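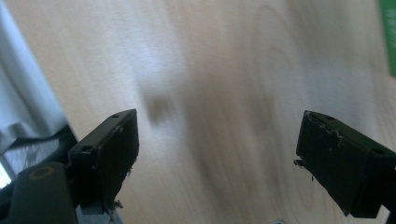

Herkgate Robotics Club is heading to the Limura Challenge, and we'd love some company

HERKGATE, 11 Apr 2018 – Hi, I'm Ah-rin Shin, and this term it's my turn to write the club's press release, so please forgive me if it reads more like a letter. (Our last one was written by Kai Reinholz and had a lot more bullet points in it.)

The big news is that our student team has been accepted into the Limura Challenge in July! It's a tabletop handling contest for school and community clubs. Each team brings a gripper, and the gripper has to pick up, move and put down a set of ordinary household things, with points for every item that ends up where it should. You don't find out what the things are until the morning you compete, so you can't just practise on the same coffee mug for three months. We know this because we tried it last year at a smaller local event, got very good at mugs, and were then handed a bath sponge and a set of measuring spoons.

Our entry is called Jin. Jin is a two-fingered gripper, and it comes in two versions that share the same fingers: one you hold in your hand and squeeze, and one that bolts onto the club's arm. The students use the hand-held one to show how a job should be done, with a camera looking down at the fingers, and then the recordings go towards teaching the arm. It sounds grand when I type it out. Mostly it means a lot of evenings at a table, picking things up and putting them down again, and somebody calling out the number of the run so we can label it later.

The team has set itself a target of 700 recorded runs before the contest. I-seul Chae keeps the log, and as of this week we're at 712, so we've passed it with months to spare. I-seul would like me to add that a fair few of those will be thrown out once she has gone through them properly, so please don't anybody stop.

I asked her what makes a run good enough to keep. "It has to look like you meant it," she told me. "If you wobble and then fix it, that's fine, the arm needs to see how you fix it. If you get bored halfway and wave the gripper around, I can tell, and it's going in the bin." I have had several of mine binned.

Viera Matoušek looks after the mechanical side and has taught most of us how to hold a screwdriver. Her group is working on the fingers at the moment. Fingers cop a beating in this sort of work, and Viera's rule is that whoever swaps a pair writes down the date, the job they were doing and what the surface looked like when it came off. The grip pads are the part everyone argues about. Soft ones hold onto smooth things beautifully and then tear, while tougher ones last for ages and let a plastic cup slide straight through. Kai wants a different pad on each finger. Viera says he can have that when he shows her the numbers, and he has gone off to get them.

We've also had a terrific bit of help. Erkeo, the machine shop out past the oval, has given us bench time and a box of offcuts, and one of their people has been checking our drawings before we cut anything. We're very grateful, especially for the polite way they pointed out that our first mounting plate had its holes on the wrong side.

The club has been running for four years now and we have over 100 members on the books, though you won't see them all on the same night. The contest team is a much smaller group of senior students, but the recording sessions are open to every member. You don't need to know any programming to do them. Some of our best runs have come from people who joined to play cards with a friend and got handed a gripper while they were waiting.

Soon-im Ryu, who teaches the junior class, has been bringing her group in to have a go, and I think she's enjoying it as much as they are. "They've stopped asking whether the robot is clever," she said. "Now they ask what it's been shown. I'm really pleased with that." Her class has also been choosing practice objects for us, and they are merciless. So far we've had a hair tie, a teabag and half a pair of child's sunglasses.

If you'd like to see what we're up to, come along to our open session at the Herkgate hall. There'll be a gripper for visitors to try, Jin's arm will be going through its paces (fingers crossed – Kai is still sorting out the wrist), and there will be tea and somebody's slice. Bring something small from your kitchen drawer if you want to test us. Nothing sharp, please, and nothing you'd be sad to see dropped.

We're also still looking for a way to get the arm and its case to the contest in July. If you have a van, or a favourite relative with a van, I'd be so happy to hear from you.

Reporters are welcome at any recording session, and students who have permission from home are glad to talk. Let us know beforehand so that we can have the arm switched on when you get here.

Media contact: Ah-rin Shin, Herkgate Robotics Club
Questions about the junior class: Soon-im Ryu
Offers of vans: either of us, any time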